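Gripper comparison wraps up its first round

September 16, 2024

The manipulation group has finished the first round of its gripper comparison, which started in February with two candidates and one simulated apartment. Yanling Qin and Emerson Nogueira ran the trials, and Vilja Lindqvist wrote the scoring scripts. Both candidates are parallel-jaw grippers with a wrist camera. One is the Wornetti, which the lab already uses on its real arms. The other is the Britley, which has longer fingers and a narrower opening.

The aim was modest. We wanted to know which one to mount for the household tasks next year, and we wanted to find out before ordering a second set of hardware. Everything in this round was done in simulation, using the Wirkport controller with the same gains for both grippers. Emerson spent a good part of the spring getting the finger models to close at the same speed. Before that was fixed, the Britley looked better than it was, and the results from those weeks have been thrown out.

The final count is 523 trials across 12 tasks. Each trial starts with the arm in a random pose, and the arm has to reach a target, grasp it, lift it and hold it. A trial counts as a success if the object is still between the fingers at the end of the hold. The Wornetti succeeded in 62 percent of its trials. The Britley came in lower, mostly on wide objects, where one finger tended to land on top of the object and push it away. 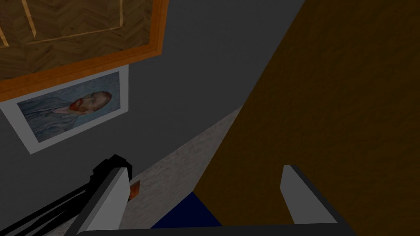
Camera placement turned out to matter more than finger shape in several of the tasks. The wrist view turns with the arm, so a starting pose with a strong roll gives the policy a room that leans. A wall panel and a portrait poster slant across the upper left, a big brown wooden surface fills the right side, and the dark blue object between the fingers is partly hidden by the gripper base. Views like this one are hard for a policy trained mainly on level pictures. Yanling sorted the failures by wrist roll at the start of the trial and found that steep angles were overrepresented with both grippers. She also found trials where the policy went for a large flat surface and never came back to the object.

Two changes came out of that. The training set now includes many more rolled views, and the scoring script records how much of the target is visible at the start. Vilja would like that second number in every report from now on, because it makes it much easier to tell a bad grasp from a bad view. The script is in the shared folder along with a short note on how to run it.

Muchen Liang tried a version with the camera moved farther back on the wrist. It shows more of the object and less of the base, but the fingertips get small, and the policy had trouble judging when to close. He is going to try a middle position next. If you have an opinion on camera mounts, he would like to hear it before he starts, since each position means collecting new training data.

There was also some discussion of the controller. The Ogbonna controller handles contact more gently and would probably help the Britley with thin objects. We left it out of this round to keep the comparison simple. Muchen Yin has it running on a test branch and reports that it works with both gripper models, although the simulation runs slower with it turned on.

For now the recommendation is to stay with the Wornetti for the household tasks and keep the Britley model in the simulator. The long fingers did well on narrow shelves, and we may want them for that later. No new hardware will be ordered until the real-arm trials are done.

The next round will repeat the five worst tasks with the new training set. Emerson is putting together the list and will send it out to the group. If you have a task you want added, give him the object files and a starting layout. Tasks that need doors or drawers will have to wait, as the contact settings for those are still being worked on.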